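Real Estate Basics, Session 4: Reading a Co-op's Numbers
Notes by Josué Quintana

OK, last time we got through deeds, so tonight is co-ops, and I'm going slow because everybody mixes these up the first time (I sure did!). In a co-op you don't buy the apartment. You buy shares in the corporation that owns the building, and you get a proprietary lease along with them.

1. Shares and maintenance
Our practice building is Erside, on your worksheet. It has 1,934 shares in total, and the unit we're looking at comes with 151 of them. Divide the second by the first and you get a bit under eight percent – that's the slice of the building's yearly costs this owner pays as maintenance. Bigger or higher apartments usually carry more shares, so don't assume an even split.

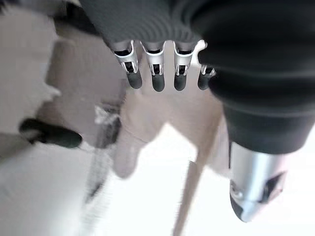
2. The underlying mortgage
Most co-ops carry a loan on the whole building, and part of your maintenance goes toward it. Ask for the balance, the rate and the date it comes due.

For next time: redo the math for Pomitz, which has 266 shares, for a buyer taking 15. Bring a calculator!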